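면 능직 천을 접어서 통에 넣기까지, 올해 기준 정리
2023-01-22
분류: 집안일 / 세탁과 보관

작년 5월에 올린 수건 접기 글에 능직 천은 어떻게 하느냐는 댓글이 몇 번 달렸다. 답글로 쓰기에는 길어서 따로 정리한다. 대상은 면 능직, 흔히 트윌이라고 부르는 조직의 천이다. 면바지에 쓰는 것과 같은 종류라고 보면 된다. 테이블 덮개, 먼지 덮개, 앞치마 감으로 쓰는 천이 여기에 들어간다. 행주나 파일 수건은 두께와 복원력이 달라서 이 글의 기준을 그대로 쓰면 안 된다.

조직부터

평직은 날실과 씨실이 한 올씩 번갈아 교차한다. 능직은 교차점이 한 올씩 옆으로 밀리면서 사선이 생긴다. 이 사선을 능선이라고 한다. 교차점이 적으니 같은 굵기의 실로 더 촘촘하게 짤 수 있고, 같은 면적에서 더 두껍고 무겁게 나오는 편이다. 접는 사람 입장에서 의미가 있는 것은 세 번째 성질인데, 힘을 주는 방향에 따라 천이 틀어지는 정도가 다르다. 모서리 한쪽만 잡고 세게 털면 능선 방향으로 당겨지고, 그 상태로 말리면 직사각형이 평행사변형에 가까워진다. 접었을 때 변이 맞지 않는 천은 대부분 이 단계에서 이미 틀어져 있다. 접는 손이 문제인 경우는 생각보다 드물다.

앞뒤 구분도 필요하다. 능선이 또렷한 면이 겉이다. 양면이 비슷해 보이는 천은 가장자리 시접이 접혀 들어간 쪽을 안으로 본다. 보관할 때는 겉면이 안쪽으로 들어가게 접는다. 먼지와 마찰을 안감 쪽이 받게 하려는 것이고, 색이 진한 천일수록 차이가 난다. 나는 예전에 반대로 접다가 접힌 선을 따라 색이 빠진 적이 있다.

세탁

한 번에 돌리는 양은 마른 무게 기준 1088 g을 넘기지 않는다. 숫자가 어중간한 것은 집에 있는 천 한 묶음을 저울에 올렸을 때 나온 값을 그대로 기준으로 삼았기 때문이다. 그 묶음은 우리 집 세탁기에서 구김이 심하지 않게 나오고, 천을 더 넣으면 탈수 후에 서로 꼬여 있다. 세탁기 용량이 다르면 이 값은 의미가 없으니 각자 재 보면 된다.

세제는 Dronberg 중성세제를 쓴다. 섬유유연제는 넣지 않는다. 유연제를 쓴 천은 표면이 미끄러워서 접어 쌓으면 옆으로 흐른다. 흡수도 나빠진다. 표백 성분이 들어간 세제는 분홍이나 청록처럼 중간 톤으로 염색한 천에 쓰지 않는다. 색이 균일하게 옅어지면 그나마 괜찮은데, 접힌 부분과 펴진 부분이 다르게 빠진다.

색 분리는 첫 세탁에서만 엄격하게 한다. 이후에는 물 빠짐 시험을 통과한 천끼리 같이 돌린다. 시험은 흰 면 조각을 적셔서 시접 안쪽을 문지르는 것이 전부다. 시접 안쪽을 고르는 이유는 염료가 남아 있다면 그쪽에 남아 있기 쉽고, 문질러도 겉에서 표시가 나지 않기 때문이다. 조각에 색이 묻으면 단독 세탁을 한 번 더 한다.

탈수는 약하게. 끝나면 바로 꺼낸다. 통 안에 두면 꼬인 모양으로 구김이 굳는다. 면 능직은 한 번 굳은 구김이 손으로 잘 안 펴진다.

건조

건조기를 쓰지 않는다. 건조대에 걸 때는 긴 변을 봉에 걸치고 양쪽 길이를 맞춘다. 집게로 모서리만 집으면 집은 자리가 뾰족하게 늘어난다. 봉에 걸친 선은 나중에 접는 선으로 쓰면 되므로, 걸칠 때 절반 위치에 맞춰 두면 일이 하나 줄어든다.

걷는 시점은 시접을 만져서 정한다. 천 가운데가 말랐어도 시접은 여러 겹이라 늦게 마른다. 시접이 눅눅한 상태로 접어 넣으면 통 안에서 냄새가 난다. 반대로 바싹 마를 때까지 두면 다림질할 때 물을 다시 뿌려야 한다. 나는 가운데는 완전히 마르고 시접이 살짝 차갑게 느껴질 때 걷어서 다리고, 다린 뒤 펼친 채로 한참 둔다.

다림질

모든 천을 다리지는 않는다. 먼지 덮개는 생략한다. 테이블 덮개와 앞치마 감은 다린다. 다림판은 Gekwood의 폭이 넓은 것을 쓰는데, 좁은 판에서는 천을 자꾸 옮기게 되고 옮길 때마다 틀어진다. 다리미는 올 방향으로만 움직인다. 능선을 따라 사선으로 밀면 천이 늘어난다. 시접은 안쪽 면에서 먼저 누르고 겉면은 나중에 가볍게 지난다. 겉면에서 먼저 세게 누르면 시접 단차를 따라 번들거리는 자국이 생긴다. 진한 색은 덧천을 댄다.

통

보관 통은 Jomville의 뚜껑 없는 통과 Smadi의 뚜껑 있는 통을 섞어서 쓰고 있다. 자주 쓰는 천은 뚜껑 없는 쪽, 계절이 지난 천은 뚜껑 있는 쪽이다. 재질은 반투명이 편하다. 불투명 통에 라벨을 붙여 본 적이 있는데 내용물을 바꿀 때마다 라벨을 바꾸지 않아서 결국 맞지 않게 되었다.

통을 고를 때는 안쪽 바닥 치수를 잰다. 제품 표기는 바깥 치수이거나 윗변 치수인 경우가 많고, 통은 대개 아래로 갈수록 좁아진다. 우리 집 통은 안쪽 높이가 16 cm라서 접은 천을 눕혀 쌓을 수도 있고 세워 꽂을 수도 있다. 얇은 천은 세우고 두꺼운 천은 눕힌다. 얇은 천만 몇 장 세워 두면 통이 찰 때까지 계속 쓰러지므로 옆에 두꺼운 천을 하나 받친다.

접은 천의 폭은 18 cm로 통일했다. 바닥 폭보다 조금 작은 값이다. 딱 맞게 접으면 꺼낼 때 옆면에 걸려서 위의 천까지 딸려 나온다. 두께는 4겹을 기본으로 하고, 큰 천만 한 번 더 접는다. 겹을 더 늘리면 안쪽 겹과 바깥 겹의 길이 차이가 커져서 안쪽에 잔주름이 잡힌다. 두꺼운 천에서 이 차이가 눈에 띈다.

접는 면

접는 자리는 흰색 매트한 상판이 좋다. 광택이 있으면 조명이 반사되어 가장자리가 잘 안 보인다. 나무 무늬 상판은 무늬 방향이 천의 변과 경쟁해서 비뚤어진 것을 놓친다. 흰색의 단점은 긁힌 자국이나 펜 자국이 그대로 드러난다는 것인데, 천에 묻어나지만 않으면 상관없다. 상판 앞쪽에 직선이 하나 있으면 그 선에 천의 변을 맞출 수 있다. 테이프를 붙여도 된다. 테이프는 무광으로 한다.

밝은 회색이 도는 벽 앞에서 작업하면 색 비교가 쉽다. 노란 전구 아래에서는 연한 분홍과 살구색이 구분되지 않아서 같은 묶음에 섞어 놓고 다음 날 다시 꺼내게 된다. 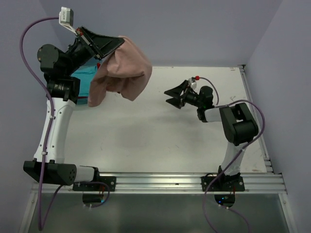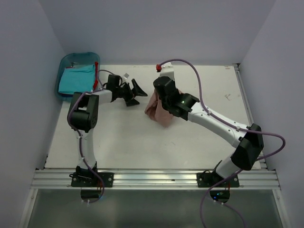
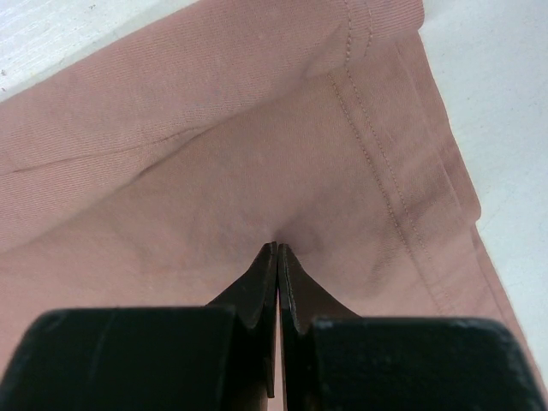 접는 선을 어디에 둘지는 재봉선을 보고 정한다. 천의 정확한 절반에 선이 오는 것보다 솔기를 피하는 것이 먼저다. 세 번째 사진의 분홍색 능직처럼 두 줄 스티치가 나란히 지나가고 그 양옆이 약간 올라와 있으면, 그 위로 접는 선을 올리지 않는다. 올이 접힌 부분에 또 접힘이 생기면 두께가 한 점에 몰리고, 눌러도 다시 벌어진다. 솔기가 사선으로 놓여 있을 때는 천을 돌려서 솔기를 상판 앞변과 평행하게 맞춘 다음 시작한다. 실 색이 바탕과 비슷하면 스티치가 잘 안 보이니 손끝으로 훑어서 단차를 찾는 편이 빠르다. 들어 올린 천은 처진 주름을 안은 채로 내려놓기 쉽다. 첫 번째 사진의 분홍 천처럼 들려서 느슨하게 늘어진 상태라면, 먼 쪽 변부터 상판에 닿게 하고 몸 쪽으로 내리면서 눕힌다. 통에 들어가는 모양은 두 번째 사진 왼쪽 위 구석의 청록색 천을 기준으로 보면 된다. 접은 천이 통 안쪽을 거의 채우고 있다. 이 정도로 차 있으면 통을 옮겨도 안에서 덜 밀린다.

순서는 다음과 같이 한다. 펼쳐서 겉면을 위로 둔다. 손바닥으로 가운데에서 변 쪽으로 쓸어 공기를 뺀다. 변을 맞춰 반으로 접고, 접힌 쪽을 손날로 한 번만 누른다. 여러 번 문지르면 보관용 주름이 사용할 때까지 남는다. 다시 폭에 맞춰 접되 시접이 있는 변은 안쪽으로 보낸다. 바깥으로 나오는 변은 접힌 변이어야 통에서 꺼낼 때 한 겹만 집히는 일이 없다.

색 배치는 통과 비슷한 색의 천을 아래에 깐다. 반투명 통에서는 비슷한 색이 겹치면 밖에서 경계가 흐려진다. 구분해야 하는 천을 위로 올리라는 뜻이다. 청록 통에 청록 천만 넣는 경우에는 해당이 없다.

계절이 바뀌어 뚜껑 있는 통으로 옮길 때는 접는 선을 한 번 바꾼다. 같은 선으로 오래 두면 그 자리의 색이 먼저 바랜다. 반 접기를 삼등분 접기로 바꾸는 정도면 된다. 폭은 그대로 유지해야 하므로 접는 순서만 달라진다. 삼등분 접기는 사진을 따로 찍어서 수건 글 아래에 붙여 둘 예정이다.

댓글로 물어본 것 중에 린넨 혼방은 아직 답을 못 하겠다. 집에 한 장뿐이고 그것도 시접 처리가 달라서 비교가 되지 않는다.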